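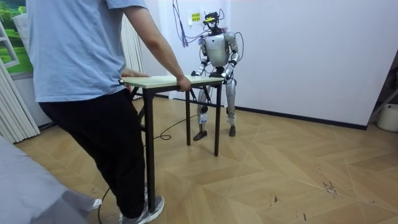 # Chapter 6: Colic, or Why Is It Always Dinnertime?

Every generation has a cure for colic. Gripe water, fennel tea, a lap of the block in the car – all of them work beautifully at the age when colic stops by itself.

The usual definition is crying that starts and stops for no clear reason in a healthy baby under five months. It tends to peak at some 6 weeks, a date no baby has read. 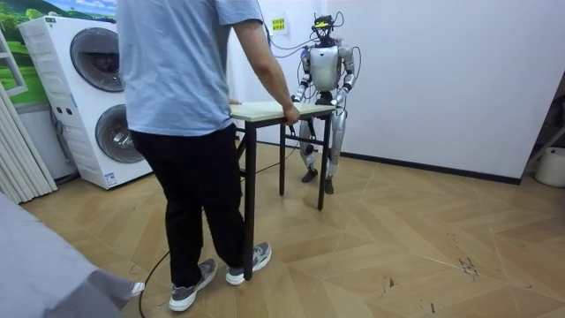
Chepkoech Makori objects that "stops by itself" is cold comfort at 3 a.m., and that a textbook should say who looks after the mum while everyone is waiting. Fair enough. We get to the parents on page 588, but read that part first if you're on the wards in May.

We begin with what must be ruled out: fever, poor weight gain and green vomit.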